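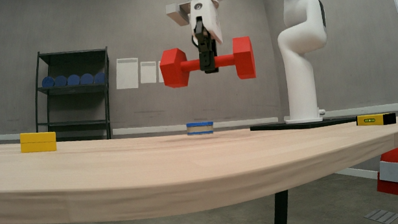 7. Checking a grasp before you believe it

7.1 What this section covers

Ernum gives every simulated pick a status of HELD or MISSED. This section covers how to check a HELD status by hand, how to set the thresholds behind it, and when to throw the result away. It assumes you have a scene loaded in the Jarevari viewer and a planner connected (sections 4 and 5).

The quick-start sheet says a HELD status means "the grasp succeeded." Read that loosely. HELD means both fingers reported contact and the object's lowest point was higher than the lift threshold when the check ran. It has no opinion on whether the object is level, whether it is sliding, or whether a real motor could carry it.

The dumbbell scene is used throughout. It is a good one for this purpose: the weight sits at the two ends, the handle is thin, and a small error in where the fingers close can show up as a lean. Blocks are much too forgiving.

7.2 Before you start

1. Open the scene and press Reset. Do not reuse a scene that has already been run, even if everything looks back in place. Reset restores poses and velocities. Dragging objects back by hand restores poses only.

2. Open Scene > Physics and write down the solver iterations. The shipped value is 50. If somebody has lowered it to get a faster preview, put it back.

3. Open Scene > Objects and look at the mass of the thing you intend to pick up. Imported meshes without a mass get one computed from volume and a default density, and the default is light. A dumbbell that weighs as much as a sponge will pass every test in this section.

4. Turn off Grasp Assist.

CAUTION: Grasp Assist pins the object to the gripper with a fixed joint as soon as both fingers touch it. It is on by default in new projects. With it on, nothing can slip and HELD tells you only that contact happened. We have asked for the default to be changed. Until it is, check the box every time you create a project.

7.3 Running the check

1. Choose the target from the object list. Clicking it in the viewer also works, but the viewer picks whatever surface is nearest the cursor, and with the gripper parked low that is often a finger.

2. Press Plan. The planner returns a ranked list of grasps. The score beside each one is a ranking score. It is not a probability, whatever the percent sign suggests.

3. Select the top grasp and press Preview. Watch the whole approach from at least two camera angles. A path that clears the table edge from the front may go straight through it from the side, and the collision checker ignores any object whose collision shape is set to None.

4. Press Run. Let the arm close, lift and settle. The default settle time is short, so set it to 9 seconds for this check. Slow slips need time to show.

5. When the lift has finished, pause. Leave the gripper where it is and go on to 7.4 before looking at the status line.

Note: Step 5 is a matter of habit and the software does not enforce it. People who read HELD first tend to stop looking.

7.4 Reading the held pose

Start with the tilt. In the view that opens this section the dumbbell is off the table and the fingers have it by the handle, yet the left head hangs lower than the right. The fingers are also slightly to the right of the handle's center. Those two facts fit together, but one paused view doesn't prove that the first comes from the second. The dumbbell could be at a steady angle or on its way down.

1. Open Inspect > Object Pose and note the roll and pitch.

2. Step the simulation forward with the period key. One press is one physics step.

3. Keep stepping to 332 steps and note the angles again.

4. Compare the two readings.

If the angles have not changed, the tilt is stable. You may still not want it. A tilted object has to be placed tilted or corrected on the way, and the stock place routine does neither: it assumes the object is in the hand exactly as the planner intended.

If the angles have changed, the object is rotating between the fingers. Treat the grasp as failed and record it that way, even if the status line still says HELD.

If the position has changed along the finger pads but the angles have not, the object is sliding. Same verdict.

7.5 Where the offset comes from

There are three usual suspects. Test them in this order. The first is quick and the last will cost you an afternoon.

Perceived pose. Open Perception > Compare and turn on both the estimated pose and the true pose. If the two outlines don't overlap, the planner was aiming at the wrong place and did its job well. Run the same pick with Use True Pose checked. If the offset disappears, the fault is in perception and no amount of grasp tuning will help.

Candidate choice. The planner favors grasps it can reach comfortably. On a long handle it will trade centering for an easier wrist angle and not mention it. Raise the Center of Mass weight under Plan > Scoring and plan again. Raise it in small steps. Set too high, it throws out perfectly good grasps on lopsided objects.

Tool frame. If every object is off by the same amount in the same direction relative to the gripper, the tool frame is wrong. Go back to section 3 and redo it. Please don't add a compensating offset in the planner. It will work in this scene and nowhere else.

7.6 Clutter and background

A scene with a shelf, some papers on the wall and a few odd items on the table looks more demanding than a bare one. It may be, for the pose estimator. For the planner it often makes no difference at all. Objects well away from the lift path do not constrain anything, and a clean run among them is no evidence that obstacle avoidance works.

To find out, move one object into the path and plan again. The spool with the blue bands is a handy choice when you are testing placement, as it sits close to where the dumbbell would come down. If the plan doesn't change, check the spool's collision shape before you congratulate anyone.

7.7 How many runs

A single HELD is an anecdote. Use Batch > Repeat with Randomize Pose turned on and do 31 runs for each object. Keep the seed file. Turn on Log Final Tilt, or the batch will save statuses and nothing you can check them against.

Then open a few of the successes and take them through 7.4. Everyone opens the failures. The wrong results that make it into reports are usually sitting among the runs marked HELD.

WARNING: Do not copy grip force from a simulated batch to a real arm. Contact friction in Jarevari is one number per material pair, and most of those numbers were picked to keep objects from jittering. Start from the low-force procedure in section 11 with the work area clear of people.

7.8 Known problems

The status line can show HELD from the previous run for a moment after Reset. Wait for it to go blank.

Idinano exports lose the center of mass when the mesh origin is not at the center of the part. The import log says "OK" anyway. Open Inspect > Mass and look for the marker inside the mesh.

The Bíró pose estimator reports its confidence to three decimals. We have not found a use for the last two. On parts with matching ends, such as the dumbbell, it may also flip the object end for end between runs. This does no harm to the pick, but it will make your tilt log change sign.

Stepping backward with the comma key restores poses without contact forces. Any reading taken after a backward step should be discarded.

Corrections to this section go to Julián Mateos. Attach the scene file and the seed. Screenshots of the status line will be returned.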